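Repair night outgrows the old library

Good news for anyone with a drawer full of dead gadgets: the Ternberg repair night is moving to a bigger home in February! I popped in last month to drop off a toaster and couldn't get past the front door for the queue, so I can't say I'm surprised.

The new spot is the old Pralta showroom, just up the hill from the pool, and it's got proper heating, a ramp and loads of parking (the library had two spaces, and one was always taken by the bookmobile). Doors open at 6 pm and they'll take your last item at 8:30.

The organisers tell me 3,024 items have come through since the nights began, and almost 900 of those were lamps. Lamps! I'd have put my money on kettles. Last year alone they saw 324 bits of computer gear, so there'll be a separate table for that from now on, over by the side windows.
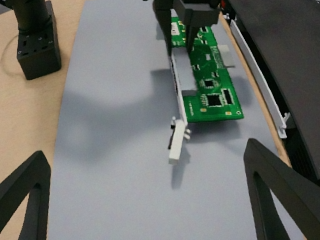
It's still free to come along, though a gold coin for tea and biscuits is always welcome. You can bring up to 2 items each, and please put your name on them with a bit of tape. No microwaves or anything that runs on petrol, sorry.

I'll be there with my mum's sewing machine, which has been making an awful grinding noise since Christmas. Save me a biscuit.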